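The White Shirt

Bergþóra had the ironing to do and the room to empty and the ferry out of Jiddale at 4.

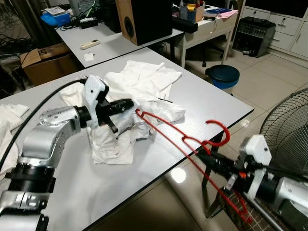 One shirt. That was all that was left of it, really. One white shirt and a red hanger, and she could not for the life of her get the one onto the other.

She'd done it wrong twice. Collar first, then a sleeve, then the whole thing sliding off the shoulder and down in a heap. Her mother used to do it in one go – hanger up through the bottom, hook out the neck, a shake, done. Her mother did everything in one go. Left Mackay in one go too.

The phone went. Vibeke.

"Are you packed?"

"Nearly."

"What's nearly?"

"There's a shirt."

Silence. A truck or something on Vibeke's end, gears grinding.

"It's a shirt, Berg. Put it in a bag."

"It'll crease."

"He's not going to mind, is he."

No. He wasn't going to mind. She said she had to go and went.

The rest of the place was a mess still. The fan. The old speaker he would never part with, taller than it had any right to be, only the one, the other had gone to Yiğit years back to settle some bet about a horse. The computer he'd stopped using when the Orex people changed the password rules. Cables everywhere, every cable he ever owned, because you never know. She had a box for cables. She had a box for papers. She did not have a box for the rest and the landlord wanted the key by noon.

Gunhild Skov from downstairs put her head in. No knock.

"You want tea?"

"I haven't got time for tea."

"You've got time for tea."

"Gunhild, I've got till noon."

"I'll make it small."

And off she went, slippers slapping on the stairs. Bergþóra sat down on the plaid chair, then got up again becuase if she sat she'd stay sat.

The shirt. He'd bought it for Tove's wedding, 120 dollars, and told everyone what it cost. Told the priest. Told the man parking the cars. Wore it the once and spilled beetroot down it before the speeches and stood there all evening with his jacket buttoned, sweating, dancing anyway. Somebody had got the beetroot out. Tove, probably. She was good with stains.

He was 84 in July. Would have been. Would be – she kept tripping over that one. He wasn't dead, people kept talking to her as if he was dead. He was in Urkow, in a nice room with a window onto a car park, and he'd asked for three things. His razor. The photograph of the boat. A proper shirt, on a hanger, not folded, because folded is for shops.

He'd said that on the phone, quite clear, the clearest he'd been in weeks. Folded is for shops. Then he'd called her Vibeke and asked had the dog been out.

So it had to be the hanger.

She spread the thing again. Smoothed it. Found the collar, lost the collar. It had been in the bottom of a drawer since the wedding and it did not want to be a shirt any more, it wanted to be a rag, it had the habit of it. She shook it. A button looked at her. The second one down, hanging by a thread.

Oh, come on.

Gunhild back with the tea. A mug, full to the top, nothing small about it.

"That wants a stitch," Gunhild said.

"I know it wants a stitch."

"Have you a needle?"

"It's packed."

"Packed where?"

Bergþóra looked at the boxes. All the same, all taped, nothing written on any of them, she'd been so quick about it. Gunhild took the shirt out of her hands. Just took it. Went down the stairs with it over her arm, and you could hear her door, and then a drawer, and the radio going on.

Ten to eleven.

She drank the tea. Too hot, drank it anyway. Wound up a cable, put it in the box. Wound up another. Rang the number in Urkow to say she'd be on the late side and a girl said no worries, he's having a good morning, he's been telling them all what his shirt cost.

"What did he say it cost?"

"376 dollars," said the girl. "Is that right?"

Bergþóra put her hand over her eyes.

"Yeah," she said. "That's right. It's a very good shirt."

Slippers on the stairs. Gunhild in the doorway, puffed, shirt buttoned to the neck and pressed, god knows how, in that time. She held out her free hand and clicked her fingers for the hanger.

Up through the bottom. Hook out the neck. A shake.

"There," said Gunhild. "Now what else is there to carry down?"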